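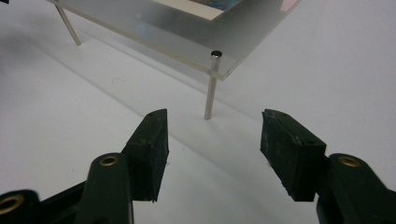 Will I be expected to dust? The last visitor to the Rindside workroom wanted to know this before anything else, before pay, before hours, before where to leave a wet coat. Yes, you will be expected to dust. Clear acrylic collects fluff as if paid to, and a stand with a grey bloom on it does nothing for the card lying on top.

Now that the worst is out, the rest of the advertisement can proceed.

Display and Stands Assistant (part-time, fixed term)
Rindside, Rundunby
Posted July 2022

Rindside sells printed cards and small photographic prints, and for longer than is sensible we have also hired out the things they are shown on: raised platforms, easels, risers, sloping trays and one revolving item which no longer revolves. Our customers are craft fairs, school halls, small galleries and the occasional wedding with strong views on place cards. The stock list currently runs to 2,110 prints and 800 display pieces, and we would like somebody to look after both who does not already have three other jobs here.

What the work is

You will get stands out, clean them, put cards on them, look at them from the front, move them slightly, and look again. A good deal of the week goes on that last part. A platform on thin metal legs shows every mistake you make with it. If it leans, people notice the lean and forget the picture. If a card is laid flat on top and a shade off square, somebody's uncle will straighten it with a buttery thumb.

You will also check hire returns against the sheet. Legs come back in the wrong bag and bags come back with no legs. Once we had a full set of legs returned by a customer who had only hired a tablecloth, and they are still on the shelf if anyone would like them.

Between September and the end of the winter fairs you will pack for 11 events. Packing means tissue between every sheet of acrylic, cards in their own flat boxes, and labels written so that another human being can read them. We use Claeys boxes in two sizes and will defend the larger one against all comers.

There is some light computer work in Grilent, our stock program, which was chosen before any of us arrived and has outlasted several attempts to replace it. You will be shown how to use it. You will then be shown what to do when it says everything is on loan to itself.

Who might like it

Somebody patient with edges. You should be able to carry a loaded tray across a room without telling people about it, and to tell a scratch from a hair without using a fingernail to find out. Experience in a shop, museum, framer's or print room would be welcome. So would experience of laying tables for relatives who inspect them.

We do not need a degree. We do need you to own up to breakages on the day they happen. Everybody here has broken something, and the person writing this has broken the most.

You will be on your feet for much of the shift and lifting boxes now and then. If either of those is difficult, tell us and we will see how the work can be shared out. The workroom is on the ground floor with a level entrance, and there are high stools for anyone who wants to clean sitting down.

Pay and hours

The post pays 1,446 pounds a month before tax for three full days a week, to be agreed between us. Fair days count as working days, and travel is paid from Rundunby. Tea is provided. Biscuits are provided in principle, though the tin is best visited early. You may also take home any misprinted cards, of which there are always more than we admit to customers.

The term runs from September for nine months, and may be extended if the fairs go well and we are all still speaking.

How to apply

Write to us at the Rindside workroom, on paper or by email through the contact page, with one side on what you have done and a few lines on a display you have seen that annoyed you. It can be a shop window, a cake stand, a library noticeboard or anything else. Please say what you would have moved. We learn more from this than from the word "passionate", which we have now read enough times.

Anyone shortlisted will be asked in for an hour, given a cloth, a stand and a small pile of cards, and left in peace to arrange them. The hour is paid. Bring reading glasses if you use them, and leave the wet coat on the hook behind the door.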